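Which fingers, which camera: our arm project at Drusley
Guilan Lei (with Sem Dekker), final report, 6 May 2023

Why we picked this

When the project list came out I wanted the drone one, like everybody else. Sem wanted something that stayed put on a table. We ended up with the arm, and I'm glad we did, because I've learned more from watching it try to pick up a mug than I did in most of my lectures this year (sorry!).

Our question sounded easy. The lab has 2 sets of fingers for the gripper, the short stiff ones it came with and the longer Bridholm ones, and we were asked which set we'd recommend for household objects. Then our supervisor pointed out that the answer might change depending on where the camera was, so that got added, and the project doubled in size overnight. We tried each set of fingers with two camera positions: one low and off to the side of the table, and one higher up, looking across at the work.

The task

We settled on hanging a mug on a mug tree. I know, every robot paper has a mug in it. But it's a good test for fingers because there are really two jobs in it. First you have to get hold of something round and smooth, and then you have to hold it steady while you fuss about lining the handle up with a peg. Fingers that are great at the first job can be hopeless at the second.

We used an enamel mug, partly for the colour (blue shows up nicely against pine) and partly because I'd already broken a china one in the first week of April. It was my own mug, too.

How we ran it

Each attempt started with the mug somewhere on the table and the arm parked. Sem did most of the driving at the start and I wrote things down, then we swapped once I'd stopped being scared of the stop button. We gave ourselves 3 tries at lining up with a peg before calling an attempt a failure. If the mug slipped, that was a failure straight away, no arguing. We argued anyway.

The software was the Gundum controller, which the lab already had set up. It saves the joint positions and gripper opening along with the video, and by the end we had 2889 short clips from all the cameras together. Most of them are boring. I've watched far more of them than I needed to, because I kept hoping to spot the exact moment a grasp went bad.

We grasped the mug by the rim every time. Going for the handle would have been closer to what a person does, but then the handle's in the way of the peg and you have to let go and start over. Rim grasping has its own problem: one finger may have to go inside the mug, and if you come in tilted you bump the rim and push the whole thing away across the table.

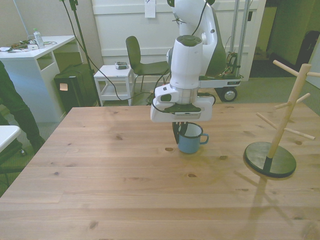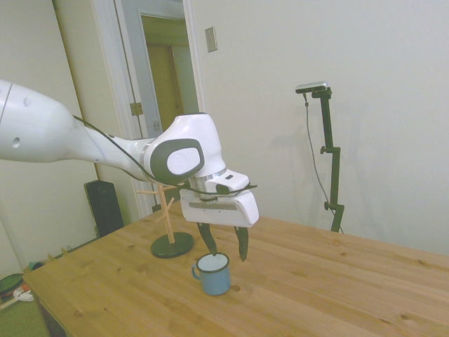
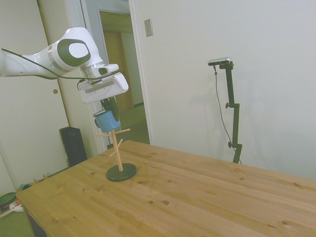

Figure 1. The gripper and the blue mug at our test table. In the last view the mug is held over the mug tree.

What we found about the fingers

The short fingers were better than I expected at closing. They don't flex, so when they shut on the rim you know pretty much what you've got. The trouble was reach. With the short set the gripper housing has to come down so close to the mug that there's not a lot of room for being wrong, and we were wrong a fair bit in the early runs.

The longer Bridholm fingers were much more forgiving on the way down. You could be off to one side and still get hold of the rim. But they bend a little, and that shows up later, when you're moving the mug across and it starts to swing. Sem called this "the wobble" and it made it into our notes under that name, so I'm leaving it in. Slowing the arm down fixed most of it. We should have tried that much sooner, instead of spending a whole afternoon tightening screws.

What we found about the cameras

This was the part I cared less about at the start and ended up enjoying most. From the side, you can see very clearly how high the mug is compared with the pegs, but judging whether it's in front of a peg or behind it is a real pain. I'd be sure I was lined up, drive forward, and sail right past. The higher view was better for that and worse for height, and the forearm kept getting between the camera and the mug tree just when I wanted to see the pegs.

Using both views together was the best by a long way, once I got used to flicking my eyes back and forth. Sem never liked it and said he'd rather have one good view from the wrist. We didn't have time to test a wrist camera. Dr Yao's group has one, so maybe next year's students can borrow it.

Things that went wrong

Cables! The black one on the arm needed watching whenever we turned the wrist a long way, and twice we stopped a run to rearrange it. I also changed a camera angle in the middle of a set without writing down when, so we threw out almost a full day of runs and did them again. Sem was very decent about this.

Our recommendation

For this task we'd go with the longer fingers, at reduced speed, with both cameras on. For anything heavier than an enamel mug I'd want to test again before saying so, and I suspect the short ones would come out ahead. We'd also like to try softer tips on the long set, and a mug tree with its base fixed down so a bump doesn't shift the pegs.

The clips and our run notes are on the lab drive in the Drusley folder. The notes from the first fortnight are in my handwriting, so ask Sem if you can't read them.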